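The Hat Came Back: Yaryna Sirko on 11 years of selling headwear to people who say they can't wear it

Interview by Antonina Kravchuk

Yaryna Sirko has a theory that everyone who walks into a hat shop says the same sentence within a minute of arriving. "I don't have the head for hats," she recites, in a voice that covers most of her customers. "You have a head. I've seen worse ones leave happy."

She has run Prellow, a narrow shop between a dentist and a place that fixes vacuum cleaners, for 11 years. Before that she sold insurance, which she describes as similar work with less mirror time. When I arrive on a Tuesday in February she is steaming a felt brim over a kettle and doesn't stop to shake hands.

The slow months don't bother her. January is for returns, she says, mostly from husbands. February is when people who were cold in January finally admit it. "They come in furious, as if I did the weather."

I ask what sells. She sighs. For years it was wide brims, bought for weddings and worn to exactly one. Then a television drama set in the twenties came along and every man under 40 wanted to look like he ran an illegal racetrack.

"Flat caps, flat caps, flat caps. I had a dentist from next door in here asking for one that looked dangerous. He does cleanings."
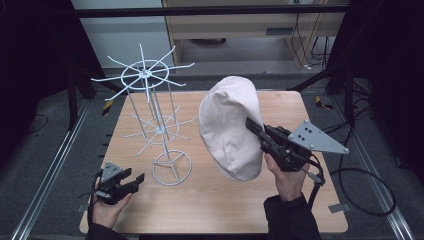 The men have mostly moved on, and the caps now go to women, who according to Sirko buy them in better colors and put them on the right way around. She gets hers from a family workshop called Rallis, whose owner answers email about 3 times a year and never in the order the questions were asked.

Her prices start at 70 dollars, a number she says out loud early so that people can leave without embarrassment. Some do. Others tell her they can get the same thing online for less, and she wishes them luck and means it, more or less. "Then they come in with the online one and ask me to stretch it."

Does she stretch it?

"Of course I stretch it. I charge them."

Her own collection is at home, in the spare room, and stands at 211 by her sister's count. Sirko disputes the figure on the grounds that berets shouldn't be included. She wears perhaps four of them. Today she is bareheaded, and when I point this out she looks at me over the kettle for a while.

"I'm indoors," she says.

I try on a green felt thing on my way out and tell her I don't really have the head for it. She has already reached for the card reader.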